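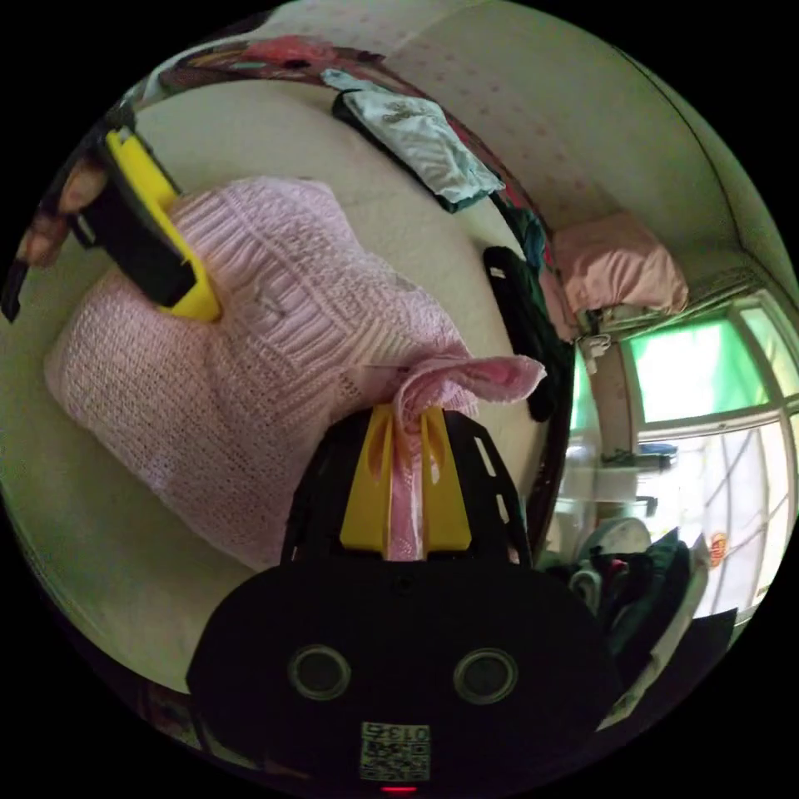 Kumeo Linen Service
Frequently Asked Questions for Member Organisations

The answers on this page apply to all organisations that hold a linen agreement with the Kumeo depot. Where your own signed agreement says something different, the agreement takes priority.

Who may use the service?

The service is open to guest houses, care homes, swimming clubs, schools and community halls within the Kumeo delivery area. Private households are not accepted at present. Organisations outside the area may apply to the Magbanua depot, which has its own price list and its own terms.

What is the smallest order you accept?

The smallest weekly order is 200 pieces. A piece is any single item, so a face cloth and a bath sheet each count as one. Smaller organisations may share an agreement, provided that one of them is named as the account holder and receives the invoice.

Which items can be hired?

Bath towels, hand towels, face cloths, bath mats, single and double sheets, pillowcases, tea towels and tablecloths. Dressing gowns may be hired by care homes only. Duvets and pillows are not available for hire but can be sent for cleaning at the piece rate.

Can we choose the colour of our towels?

White is supplied unless another colour is requested when the agreement begins. Other colours depend on stock and must be kept for the full term of the agreement. We cannot promise that replacement pieces will match older ones exactly, as shades vary between batches and soften with washing.

May we send our own linen?

Yes. Linen owned by a member must carry a sewn or heat-sealed mark with the account number. Marks written in pen fade and are not accepted. Unmarked pieces are held at the depot for 3 weeks and may be claimed by telephone during that time.

How should used linen be packed?

Please use the bags supplied and close them with the cord. Blue bags are for bed linen, green bags for towels and clear bags for kitchen and table items. Soiled linen from care homes must go into the dissolving inner bags first, and these should be no more than two thirds full. Wet towels may be bagged as they are but should not be left in the bag over a weekend.

When are collections and deliveries made?

Each member has a fixed day, shown at the top of the delivery note. Vans call between 7 am and 2 pm and we are unable to offer a narrower time. If your day falls on a public holiday, the van will call on the next working day. Changes to the size of an order must reach the office by noon on the Friday before delivery.

At what temperature is linen washed?

Towels and bed linen are washed at 71 degrees or above, with that heat held for the time set out in our washing schedule. Coloured items are washed apart from white ones. Items that cannot stand this heat should not be sent, and the depot does not accept liability for shrinkage where they are.

Do you use fabric softener?

No softener is used on towels, as it reduces the amount of water they take up. Bed linen is finished with a light starch on request. Members with residents or guests who have sensitive skin may ask for the unscented wash — code 522 on the order form — at no extra charge.

Our towels feel rough. What should we do?

Roughness is usually a sign of hard water, of overdrying or of age. If the towels are hired, please set them aside and write the account number and the words "poor finish" on the bag label. They will be inspected and replaced where necessary. If they are your own, we can rinse them again, but a towel that has lost its pile cannot be restored.

What happens to pieces that are lost or damaged?

Fair wear is covered by the hire charge. Pulled loops, frayed hems and thin patches all count as fair wear. Burns, bleach marks, paint, hair dye and cuts do not, and are charged at the replacement price. Losses are worked out once a year, at the October count, and an allowance of 5 per cent is made before any charge is raised.

How do we read the invoice?

Invoices are issued monthly through the Nuvitz billing system. The first column shows pieces delivered, the second pieces returned and the third the balance held by you. Queries should be raised within one month of the invoice date. We can supply paper copies, but these are posted later than the electronic version.

How do we end an agreement?

Notice must be given in writing by the account holder. The notice period is one full quarter. All hired linen, bags and trolleys must be returned on or before the final collection. Rerosex trolleys remain the property of the depot at all times — this includes those kept on your premises for long periods.

How do we make a complaint?

Please write to the depot office first, quoting your account number and the number of the delivery note concerned. A written reply will be sent. If you are not satisfied with it, you may ask for the matter to be passed to the service manager.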